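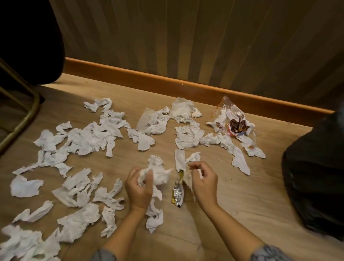 Chapter 7
Deformable Objects and the Clearing Task

Contents | Previous | Next | Index

The clearing task is the second of the two assessed projects in this course, and it is the one in which most student teams first meet objects that do not keep their shape. Chapters 5 and 6 dealt with blocks, cans and cartons. A block has a known width, and a gripper that closes to that width will hold it. A paper tissue has no useful width. On a wooden floor covered with crumpled and torn tissues, some are twisted into ropes, some lie nearly flat, and many touch or overlap their neighbours, so that the boundary of a single item is hard to define even for the person labelling it. A foil sachet or a clear plastic wrapper among the tissues adds a further problem, as foil reflects the room lights and clear plastic takes on the colour of whatever lies under it. The team must decide how its robot will treat each of these before any code is written.

7.1 Scope of the chapter

This chapter covers the perception and grasping stages of the clearing task. Navigation between work areas is left to Chapter 8. Readers are assumed to have a working Gonow base with the arm fitted and calibrated as set out in Chapter 4. Teams using the older Flunell arm should note that its fingertips meet at a slight angle and will need the soft pads listed in the parts table.

7.2 The task as set

In the Gostov league, from which the course project is taken, each team is given a square of floor bordered on one side by a wall. Litter is spread over the square by the referee. The robot has 18 minutes to move the litter into a bin at the edge of the square. Points are given for each item placed in the bin and removed for each item pushed outside the boundary. Torn pieces are scored as separate items, which means that a robot that tears a tissue while lifting it increases the amount of work left to do.

The course version differs in one respect. Teams must also hand in a log of every grasp attempt, including the failures. The log is marked separately from the run.

7.3 Learning from human demonstration

Most teams begin with demonstrations recorded from a viewpoint near the head of the person doing the work. In such recordings the hands enter from the bottom and the floor fills most of the view. The main quantities to recover are the position of the fingertips, the moment of contact and the type of grasp. Two types account for nearly all useful examples:

Pinch grasp. Thumb and fingertips meet on a small part of the item. Suited to strips, small balls and torn pieces.

Gather grasp. The fingers curl around a wad and hold it against the palm. Suited to clusters.

A person will often use both at once, holding a wad in one hand while the other hand pinches a small piece. A single-arm robot cannot copy this directly. The demonstration has to be split into separate actions and put in order, and the method for doing so is given in Section 7.5.

The shared Arellano set contains 354 labelled demonstrations. It is large enough to train the grasp classifier in Section 7.4 but too small to train a full policy, and teams that attempt the latter should plan to record at least 1,000 more. Recording sessions in the laboratory must be booked by Friday of the week before.

7.4 A first grasp classifier

The classifier takes a cropped colour image centred on a candidate contact point and returns one of three labels: pinch, gather or reject. The reject label is used for bare floor, for skirting and furniture, and for any item the team has chosen to leave until last. We start with how the crops are cut.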